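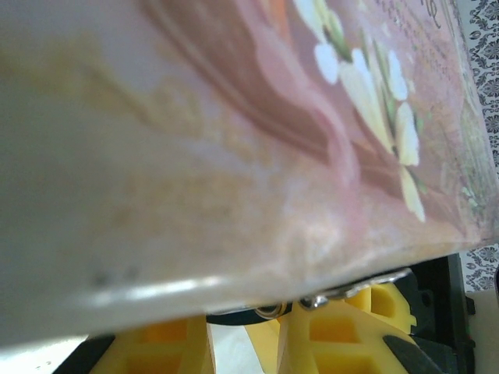

Pink box with brown swirl, close up

Opening. Wait for the door to shut, then start. Don't thank everyone individually, it took four minutes last time.

The talk is called "Losing in the Pit Lane." I have a good claim to the subject. Our team has entered the Zuseck endurance series for six seasons in a small hatchback we call the Erico, and in that time we have lost races in most of the ways available to a car that isn't moving. Pause for laugh. If no laugh, move on as if there was never going to be one.

Show of hands: who has run a pit stop in a race? Who has run a good one? (Hands go down. They always do.)

The Jencombe race. Twelve-hour event, start at 8 in the morning. We completed 139 laps, and the car that won our class also completed 139 laps. It finished 41 seconds ahead. Let that sit for a second. Then say that over those 12 hours our driving was, on average, a touch quicker than theirs. I have the timing sheets. I have had them laminated, and my family would like me to stop bringing them to dinner.

So where did the 41 seconds go? Everyone on the team had a theory on the drive home. The drivers blamed traffic. The mechanics blamed the drivers. I blamed the tires, as I wasn't in charge of tires.

Then we got the pit lane data from Baptiste, the timing outfit the series uses, and it went quiet in the van. 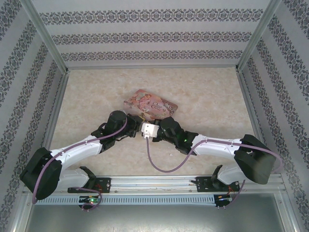 What the data said was that we stopped seven times and they stopped seven times, for the same fuel and the same number of driver changes. On five of the seven there was nothing in it. On the other two we lost the race. At stop three the new driver got in, belted up, and found the radio lead was under his left leg. Eleven seconds. At stop six we did everything perfectly, dropped the car off the jacks, and held it there for half a minute because two people each thought the other one was going to wave it out.

Go slowly on this bit. Nobody dropped a wheel. Nobody set fire to anything. If you had been watching from the wall you would have said that looked fine, and I was watching from the wall and I did say it.

After Jencombe I got slightly obsessed. I went through every stop I could get times for in our class, six seasons' worth, 1,205 stops. It took most of February. I sorted them by what caused the delay when there was one, going by the timing, the team notes and a certain amount of phoning people up who didn't want to talk about it.

Don't read the whole list out. Give them the shape of it: equipment failures were rare. Stuck wheel nuts, the thing we all have nightmares about and spend money on, hardly troubled the leading teams. The big pile was waiting. Crew waiting for a driver to finish with the belts, driver waiting for a signal, fueler waiting for somebody to say the engine was off. (Someone will ask about wheel guns here. Say we'll come to wheel guns. We will not come to wheel guns.)

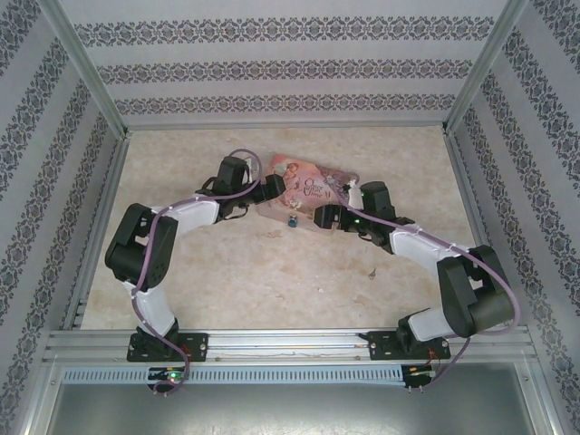 The next biggest pile was people trying to be in the same place. In our class the rules let two crew work around the driver's door during a change, and most teams take that as an instruction to send both of them in at once. One is hauling the old driver out, the other is leaning across with the seat insert, and the new driver is standing there in a helmet making small polite movements. What we do now is give the door to one crew member until the old driver is clear, and the second stays behind the mirror with hands down. It looks lazy. Our changes got four seconds quicker in one afternoon.

Practice. Be firm here, they will all be nodding and none of them will do it. We practice on a Monday evening in a supermarket parking lot, engine off, with the helmets on. Helmets matter, because nobody can hear in one and half of what goes wrong is mishearing. We don't time the first three runs. Timing makes people rush and they learn the rushed version.

The release. One person, one board, one word. Ours is "away." It used to be "go," until we noticed that "go" over a bad radio sounds very much like "no." Tell the story about the penalty if there's time. If the steward who gave it is in the room, leave it out.

Money slide. The wheel guns we bought after our second season saved us a second and a half per stop, when they worked. The parking lot was free, apart from the conversation with the security guard, and he holds the pit board for us these days.

Results, briefly. We went back to Jencombe the following year with the same car and the same drivers. We had seven clean stops. Then the gearbox let go with 20 minutes left. I'd like it recorded that it let go on the track, at speed, in full view of the public.

Questions. Repeat each one for the back of the room. Laminated sheets are in the blue bag if anyone wants to see them.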